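Begum Stationery Workshop, Skenby: we are looking for two table assistants (part time)

Begum is a small workshop in Skenby where used pens, markers and pencils are checked, sorted and packed again for schools and evening classes. The pens come to us in mixed boxes from offices and libraries. In July we sent out 1335 packed sets, and for the autumn we have already promised 3204. With the present team this is not possible, so we are looking for two persons who like quiet work with the hands and who have good eyes for small differences.

What the work is

You will sit at a table which is covered with grey felt. The felt is important for us, as pens do not roll on it and the sound is softer when many people are working in the same room. You take a pen from the mixed box, remove the cap, make a short line on the test paper and decide where it goes. Pens that write well are wiped and get their own cap back. Pens that write badly go to the tray for refills, if the model can be opened. The others are taken apart for recycling.

Caps are a bigger subject than most applicants expect. A blue cap should sit on a blue pen, and it must close fully, otherwise the pen will be dry again before the school opens the box. Please do not force a cap which does not fit – we keep a drawer of spare ones, sorted by colour and width.

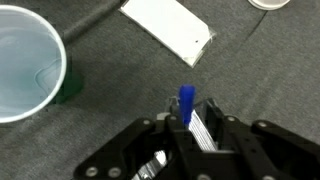 Pen or marker with a royal-blue cap and a silvery white barrel, held in a black gripper over grey felt-like fabric.

Pens with shiny barrels need a little more time than the plain ones. Fingerprints and old glue from labels are easily seen on them, and we ask that they are cleaned with the soft cloth only. You will learn this during the first days together with Ornella Piras, who leads the sorting tables.

When a tray is full, you pack the pens in sets, write the colour and the type of tip on the card and carry the tray to the shelf by the door. The full trays are not heavy. In the last half hour of each shift we brush the felt, empty the paper bins and put the tools back in their places.

What we offer

– 19 hours per week, in the morning or in the afternoon, as agreed with you
– a contract until the end of the school year, which can be made longer
– a paid trial period of 3 days
– tea, coffee and a warm lunch on long shifts

What we ask from you

You do not need experience or a certificate. You should be able to sit for longer times, to see colours well and to read simple English on the cards. If you wish to stand at work, please tell us, two of our tables can be raised. It is helpful if you have already worked in a shop, a library or a storage room, but people who come from quite different work are also welcome.

How to apply

Please write a short letter, half a page is enough, and bring it to the workshop office or send it by post to Firdevs Saraç, Begum, Skenby. Tell us which part of the day suits you and when you could begin. Applications are accepted until the end of August 2024. Questions about the hours and the contract are answered by Gangadharan Varma in the same office.

Related items
Driver for box collection, Skenby and villages
Evening course: repairing fountain pens
Wanted: spare caps and empty pencil tins
Flarkico paper store, new opening hours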